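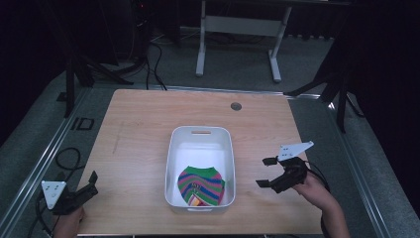 I own far too many knits for a person who lives in Bridum, where it's sweater weather for maybe two months if we're lucky. And until this June they all lived in one drawer, a big woolly heap I had to dig through every morning with my coffee going cold on the dresser.

What finally fixed it was plastic bins. Plain white ones, rounded corners, a handle slot cut in the end so you can yank them off a shelf with one hand. I got mine at Limoseck, the housewares place out on the Gundamthorpe road, and I went in for 2 and came home with 7 (you know how it goes!).

My rule now is one kind of thing per bin, laid flat, never stacked so high that I can't see the bottom layer. Stripes go on top. I love a loud stripe — green, pink, blue, purple, yellow, all of it at once — and if I can see it, I'll wear it. The beige stuff can fend for itself underneath.

Folding took me longer to get right. I used to hang everything, and my favorite cardigan grew shoulders like a linebacker. Now I clear off the table, smooth each piece out with my palms, fold the sides in, and bring the bottom up to meet the ribbing. Small things just get folded once and set down in the bin. Socks too. I quit balling socks years ago and the cuffs have stayed nice and snug.

Do wipe the bins out first, by the way. Mine had a fine white dust in the corners and it got all over a navy scarf.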